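Sadeghi Institutional Supply
Household Linens and Cloths

Fuma General Purpose Cloth
Order reference: 3620
Sold in packs of 60

The Fuma General Purpose Cloth is supplied to residential homes, training kitchens, day centres and schools. It is intended for everyday work: covering trays, drying hands, lining shelves and teaching residents or pupils to fold and put away household linen. The cloth has no printed pattern and carries no sewn label on its face. A small order mark is placed on the packaging only.

Cloths are packed flat, with a paper band around each bundle. Customers who previously bought the Prerach cloth under reference 993 may order the Fuma cloth in its place. The finished size is the same and existing shelf dividers need not be changed.
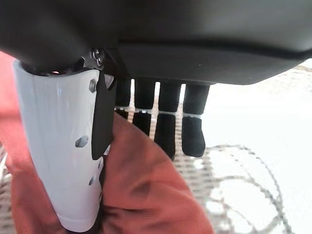

Colours may be mixed within one order, though each pack contains a single colour. Pale blue, white and grey are held in stock throughout the year. Other colours are made to order and cannot be returned once the pack has been opened. Small differences in shade may occur between deliveries. Where a close match is required, the full quantity should be ordered at one time.

Care and storage

Wash before first use. Cloths should be washed with like colours and dried fully before they are folded. Fabric softener is not advised for cloths used for drying. A cool iron may be used on either side. Folded cloths should be kept on an open shelf or in a lidded box, away from strong sunlight.

For teaching purposes, we suggest that each learner be given one cloth and a clear area of table. The cloth is laid out, smoothed towards the corners and folded in half twice. Printed folding cards are available separately under the Naren range.

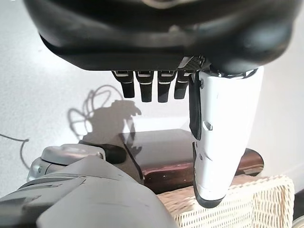
Page 60

Ordering and delivery

Orders may be placed by account holders using the reference shown above. The minimum order is 2 packs. Delivery is made to the main entrance of the building unless another point has been agreed in writing. Orders received before noon are passed to the warehouse that afternoon.

Please check the colour and quantity on arrival and report any shortage to the supply office, quoting the delivery note number. Unopened packs in stock colours may be returned in their original banding. Carriage on returned goods is payable by the customer, except where the wrong item was sent. 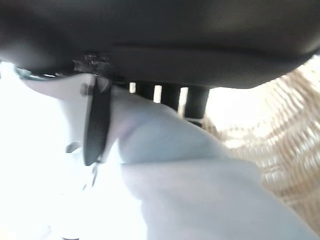

Pale blue fabric, close view.

Related items: Fuma Tray Cover; Fuma Shelf Box with Lid; Naren Folding Cards; Prerach Linen Bag, large.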